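Print | E-mail this page
Reading time: 9 minutes
3 shares | 0 comments

Front Office Assistant, Wakadent Dental Practice, Skesau

Wakadent is a general dental practice in Skesau. We are hiring a front office assistant for our main office on Reinholz Street. The job is full time and permanent. Pay starts at $2,850 a month before taxes and goes up after the first review if the review is satisfactory.

You do not need to have worked in a dental office. You do need to have worked with the public in some way, whether at a store, a school office, a hotel desk, a library or a bank. We can teach the dental part. The last person we hired for this desk came from a garden center and stayed until she moved out of state.

About the practice

The practice was started by Dr. Hildegard Böttcher, who still sees patients and still does most of the root canals. We handle checkups, cleanings, fillings, crowns and dentures. We do not do braces, and we send most wisdom teeth to an oral surgeon in Medholm. Patients range from toddlers to people in their nineties. A good part of our patients are older and have been coming for years. They like to be called on the phone and do not answer texts.

There are nine of us on staff at present, counting the dentists. You would report to Annelore Brinkmann, the office manager.

What you will do

Most of the day is spent on appointments. You will answer the phone, book and move visits, make reminder calls, and keep the short-notice list up to date so that a canceled visit can be filled the same day. The phone is busiest in the first hour after we open and again right after lunch.

You will check patients in and out. At check-in that means confirming the address, phone number and insurance, and asking whether there are any new medicines or health problems to note before the patient goes back. At check-out it means taking payment, printing a receipt and booking the next visit if one is due.

We keep the schedule on the computer, and we also print a day sheet each morning. The dentists and hygienists write on it during the day, and the front office goes through it before closing to make sure that everything on paper is also in the computer. Visits that need a follow-up call are marked in pink, unpaid balances in yellow. If you find paper old-fashioned, you should know that it is staying.

Insurance claims go out every afternoon. Annelore handles the difficult ones. You will send the routine claims, watch for the ones that come back, and fix simple errors such as a wrong birth date or a missing tooth number. Training on this part takes the longest, and you will not be expected to do it alone at the start.

Other duties:
- Opening and sorting the mail
- Scanning letters and X-ray reports from other offices
- Sending referrals to Medholm and checking that they arrived
- Ordering office supplies (clinical supplies are ordered by the assistants)
- Keeping the waiting room tidy, including the children's books
- Calling the dental lab when a crown or denture has not come in

You will not be asked to assist with treatment, clean instruments or take X-rays. Some offices mix these jobs. We do not.

Hours

The office is open Monday through Friday. The front office works in two overlapping shifts, early and late, and people trade weeks. The late shift ends when the last patient has left and the day sheet is done, which can run a little past closing. Extra time is paid or taken off later, your choice.

We also open one Saturday a month, mornings only. The front office staff take turns, so it will not be you every time. If you work the Saturday you get a half day off in the week that follows. Please tell us in your application if Saturdays are a problem. It may be possible to work around it, but we need to hear about it before you start.

The office closes between Christmas and New Year's. Those days are paid and do not come out of your vacation.

What we are looking for

You should be comfortable on the phone. By this we mean being able to talk with someone who is in pain, or hard of hearing, or upset about a bill, and still come away with a correct name and number written down.

You should be able to type and use a calendar program, e-mail and a simple spreadsheet. Our dental software is not hard to learn, but it is slow, and it asks you to confirm everything twice.

You need to be careful with private information. Patients' health details are not discussed in the waiting room, at lunch or at home. Skesau is a small town and you will very likely know some of our patients. Everyone who works here signs a privacy agreement on the first day.

A high school diploma or GED is required. A second language is a plus but is not required. You should be able to get to Reinholz Street on time for the early shift. There is a bus stop near the door, but the first bus on Saturday comes too late for opening, so you would need another way in on those mornings.

The desk can be set up for sitting or standing. The front office is on the ground floor and there are no steps between the street, the desk and the staff room. If you need something changed to be able to do the job, tell us and we will talk about it.

Training

The first three weeks are spent next to another member of the front office. You will start with check-in and check-out, then phones, then scheduling. Scheduling comes last because it takes a while to learn how long things take. A crown visit with Dr. Böttcher and a crown visit with one of the other dentists are not the same length, and the software does not know that.

After that you will have your own station, with someone always at the one beside it. Claims training begins once the phones feel routine. For some people this is soon and for others it takes until the first review. Either is fine.

The first review is held at the end of three months. It is a conversation with Annelore, usually over coffee in the staff room. She will go over what is going well and what needs work, and you can do the same for us.

Pay and benefits

- $2,850 a month to start, paid twice a month
- Paid vacation and sick days from the first month
- Health insurance, with the practice paying the larger share
- Retirement plan after the first year
- Dental care for you at no charge, and at a reduced price for your spouse and children
- Free parking behind the building
- Two sets of work tops; you supply your own pants and shoes

We do not pay bonuses tied to how many treatments patients accept. The front office is not asked to sell anything.

How to apply

Send a resume and a short letter to Annelore Brinkmann, by mail or by e-mail, or drop them off at the desk in an envelope with her name on it. In the letter, please tell us where you have worked with the public and what your usual day was like there. One page is enough. We do not need a photo, and please do not send original certificates.

Also include:
- The earliest date you could start
- Whether you can work the Saturday turns
- The names of two people we may call, at least one of them from a job

We will not call anyone on your list before we have met you.

Applications are being read as they come in, and we would like the new person to begin in March. If you have not heard from us after two weeks, call and ask. Mail has gone missing before.

The interview takes place at the office, at the end of the working day when the phones are quieter. You will meet Annelore and one of the front office staff. There is a short exercise in which you are given a made-up day sheet with a few problems on it and asked what you would do first. There is no single right answer. Those we would like to hire are then asked to come back for a paid half day at the desk, so that both sides can see how it goes. Dr. Böttcher stops in to say hello during that half day.

If you applied for an earlier opening and were not chosen, you are welcome to apply again. Please mention it in the letter.

Questions about the job can be asked by phone after lunch, when Annelore is at her desk. Ask for the front office and say that you are calling about the opening - otherwise you will be put through to scheduling.

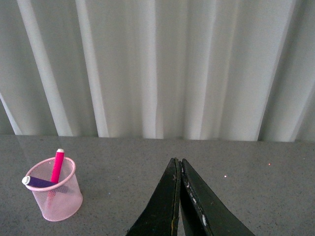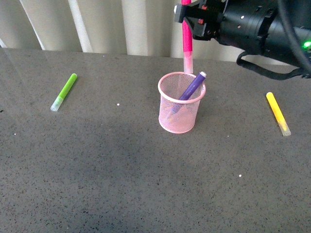
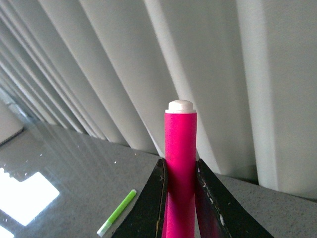

Front office, Reinholz Street. Pink pen cup and markers in the second photo, pink highlighter in the third.

Wakadent is an equal opportunity employer. Applications from people not hired are shredded once the position is filled, unless you ask us to keep yours on file.

Print | E-mail this page
Share this listing (3)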